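The Slow Return of the Handwritten Letter

In Gokville the post office closes at noon, and for many years it did not matter so much to anybody. People came for parcels, they signed, they went home. But since July the small room has a line again in the mornings, and the people in this line are holding envelopes.

I moved to this town from another country, and I learned to write letters in my first language, to my grandmother, who corrected my spelling and sent the pages back. So I was curious when I heard that a stationery shop here, Pettigrew, had started a letter exchange. The rules are simple. You write one page to a stranger in the town of Carkov, on the other side of the mountains, and a stranger in Carkov writes one page to you. You must use your hand. You may not send a photograph, and you may not give your telephone number before the third letter.

The shop expected a few regular customers. By the end of the summer 714 people had put their names on the list.

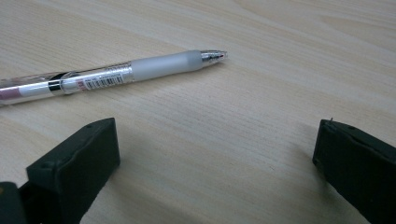

What do they write about? I asked this question many times and the answers were modest. The weather, a bad knee, the price of plums. One woman told me that she spent a whole evening on her first page and threw away five beginnings, all of them too serious. In the end she described her bus ride to work, and her partner in Carkov answered with the bus ride from there. Now they compare drivers.

I think the slowness is a big part of the pleasure. A letter over the mountains needs up to 8 days, and in the winter it will need more. During this time you cannot repair what you have written. If you made a stupid joke, the joke is traveling, and you must wait for it. Several writers told me they disliked this in the beginning and that they later became calmer people, at least on Tuesdays, when the mail from Carkov is sorted.

The paper is also a subject of strong opinions. Most members buy the cheap pad from Stamelis, a mill that is only one hour from here by car. It comes with 500 sheets, a little rough, and with some inks the lines become wide and hairy. The serious members complain about it at every meeting and then buy the next pad.

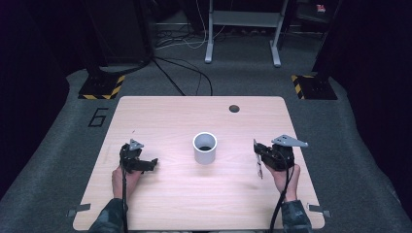 Handwriting itself was a problem for the younger ones. Many of them had not written a full page since school, and the hand became tired after two paragraphs. The shop now keeps a table free on Saturday mornings for those who want to practice, with old copybooks from the storeroom. The letters "r" and "n" cause the most trouble, and the Carkov side has asked politely for larger ones.

I joined in September. My partner writes with a very straight hand and no margins, and wants to know whether we have storks. I have started my answer twice. We do not have storks, but there is a heron behind the school, and I would like to go and look at it once more before I finish the page.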